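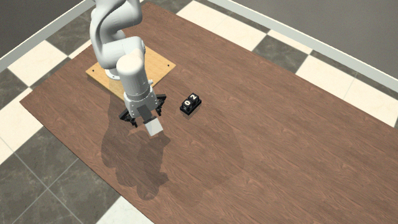

How full should a camera battery be when it goes into a drawer for the winter?
Between 50 and 70 per cent. A lithium-ion pack stored at full charge ages faster, and one stored flat may drop below the voltage at which the charger will accept it.

Most chargers show only red or green, so the level has to be read in the camera. Charge the pack fully, then use the camera in playback until the display shows two bars of three. Take the battery out before storing. Many cameras draw a small current when switched off, and over a few months this will empty the pack.

Temperature matters more than the exact charge. A cupboard in an unheated bedroom is suitable. A loft is too hot in summer, and a windowsill is too hot on any bright day. The refrigerator is not recommended, as condensation can form on the contacts when the pack is brought out.

Fit the plastic cap over the terminals. If it has been lost, a strip of electrical tape will do. Do not keep bare packs in a tin with keys, coins or loose screws.

Batteries put away in November should be checked after some 5 months and topped up if they show one bar or less. Write the date on a paper label, clear of the contacts. A pack that has swollen, or that no longer slides freely into the camera, must not be charged again. Tape the terminals and take it to a battery collection point.

Nickel-metal hydride AA cells are less fussy. A 2000 mAh cell of the low self-discharge type can be stored charged. Older types lose much of their charge within weeks and should be recharged the day before use.

Dirty contacts can be wiped with a dry cotton bud. Do not use sandpaper, which removes the plating.

Contact | © Katent Household Notes, Jonthorpe | Page revised 7/17/19 | Back to top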